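家庭用補修用品のお試しモニター募集(2月スタート分)

こんにちは! Worettiという小さな通販の店をやっている者です。接着テープ、すきま埋めのパテ、家具の脚に貼るフェルト、木部用のキズ直しペンなど、家のちょっとした困りごとに使う品ばかり扱っています。

さて、今回は新しく入れる予定の補修パテ「Jutasine」を、発売前に自宅で使ってみてくれる方を探しています。募集は47名。去年テープのモニターをお願いしたときは思った以上に応募が来てしまって、返信だけで毎晩ひいひい言っていたので、今年は最初から人数を決めました(それでも全員に返事は書きます、遅くても書きます)。

Jutasineは、練って詰めて、固まったらやすりで整えるタイプのパテです。木、石膏ボード、タイルの欠けあたりを想定しています。色は白とナチュラルの2色。私は自分の家の柱と、洗面所のタイルの角で試しました。柱はうまくいって、タイルのほうは欲張って盛りすぎて、翌日ずっと削るはめになりました。説明書に「薄く」と書いたのは私なんですけどね……。

こういう失敗も含めて聞かせてほしいんです。「においが気になった」「ふたが開けにくい」「説明の3番の意味がわからない」、全部ありがたいです。ほめ言葉だけの感想は正直あまり役に立たなくて、うれしいけど困ります(うれしいです)。

お願いしたいこと
・届いたパテを、家の中の2か所で使ってみる
・使う前と、固まったあとに写真を撮る(スマホで十分です)
・アンケートに答える。選ぶところは少なめ、書くところが多めです
・都合がつけば、夜8時からの電話かビデオ通話で30分ほどおしゃべり(これは自由参加)

お礼
アンケートを出してくださった方に、うちの店で使える2519円分のクーポンをお送りします。半端な額なのは、店の補修セットがちょうどその値段だからです。送料は別にこちらで持ちます。余ったパテはそのままお使いください。

こんな方にお願いしたいです
18歳以上で、日本国内に荷物を受け取れる住所があること。賃貸の方は、壁や床に使う前に大家さんか管理会社に確認をお願いします。確認が面倒なら、自分の家具や棚だけでもかまいません。DIYの経験は問いません。むしろ「パテなんて触ったことない」という方、大歓迎です! うちの説明書で初めての人が迷わないか、そこがいちばん知りたいので。
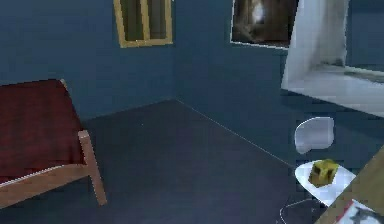 逆に、業者さんや同業の方は今回はごめんなさい。プロの方向けには、卸先のMkhizeさんと一緒に大容量パックの話を進めていて、そちらは別に募集を出すつもりです。あと、皮膚が弱くて接着剤やパテでかぶれたことのある方も、見送ってください。手袋は同封しますが、無理はしてほしくないです。

応募のしかた
店のサイトの「Brotcombe便り」というページ(お知らせ置き場の名前です、由来は長くなるので省略)に応募フォームがあります。お名前、送り先、直したい場所をひとことで書いて送ってください。「押し入れの柱に釘の穴」くらいの短さで大丈夫。写真はこの時点ではいりません。

選ぶときは先着順にせず、直したい場所がなるべくばらけるように見ます。柱のキズばかり集まると、タイルの感想がひとつもない、なんてことになるので。前回応募して外れた方も、遠慮なくまた出してくださいね。

よく聞かれること
途中でやめてもいいですか、という質問をいただきますが、もちろんいいです。ひとこと連絡だけください。返送もいりません。感想をSNSに書くのは自由で、書かなくても何も変わりません。書くときは、モニターで受け取った品だとわかるようにしておいてください。送っていただいた写真は、許可をもらったものだけ店のサイトに載せます。フォームに「載せてよい」「載せないでほしい」の欄があるので、好きなほうを選んでください。

締め切りは2月の末です。結果は当選でも落選でもメールでお知らせします。迷惑メールのフォルダに入ってしまうことがあるので、3月に入っても届かないときは、フォームの下の問い合わせ欄から声をかけてください。

ご応募お待ちしています!

Woretti 店主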